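Running a Family Science Day: Notes for Session 4
Tutor: Mereana Harawira

Last week we looked at why people turn up to a public science day. Tonight is the fun part, the stations themselves. Please read these notes before the practical, and bring a pen, as there are bits to fill in.

What a station is

A station is one table, one idea and one person who loves talking about it. Visitors stay for as long as they like and leave when they like. It sounds obvious, but it changes everything about how you plan! In a classroom you can build up to your best moment over half an hour. At a station a six-year-old may wander off before you've finished saying hello, so put the best moment first and let the explaining follow.

Try this with your own idea. Write down the one thing you want a child to tell someone in the car home. If it needs the word "because" twice, it's two stations.

Case study: Keken

Keken is the science day I helped to set up in the old market hall at Leneck, and I still get excited thinking about it. We had 9 stations on the first Saturday and 712 people through the door. The busiest by miles was sinking and floating, run with a tub of water, a bag of fruit and a lot of towels. Children guessed, dropped, shouted and guessed again. (Peel an orange and drop it in beside one with the peel on. Do it at home tonight, it's a joy.) 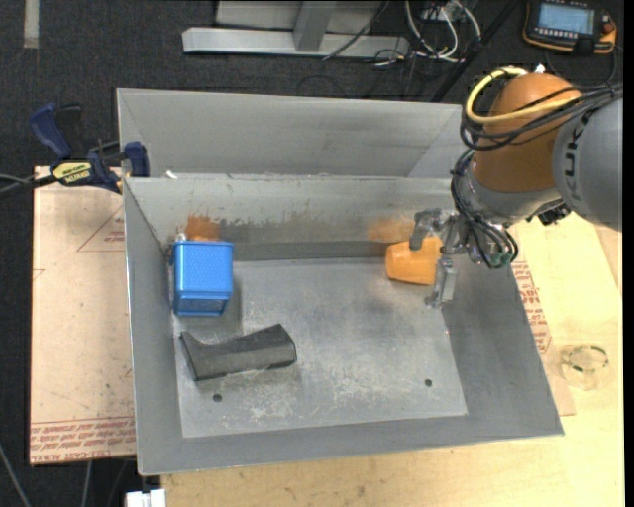
The quietest was a lovely talk on tides with 69 slides. The speaker knew her subject inside out and had hardly anyone to tell it to. The next February she came back with a tray of sand and a watering can, and had a queue all afternoon.

Asking good questions

"What do you think will happen?" beats "Do you know what this is?" every time. The first can be answered by anybody. The second is a test, and shy visitors will back away from it. Leave a proper pause afterwards, longer than feels comfortable. Parents often jump in to fill the gap, so give them a guess to make as well.

When a child gets it wrong, be delighted. Say "Ooh, let's see" and do it again together.

Flow and noise

Keep loud stations away from ones that need listening. Leave room for a pushchair to turn. The Zerkik plan (handout 2) shows a one-way loop and the Mockus plan shows an open floor. Look at both and mark where you think the crowd will get stuck. Would either cope with 1000 visitors?

For next time

Bring a station you can set up in five minutes and run for three. We'll all be visitors for each other, so come ready to get your sleeves wet.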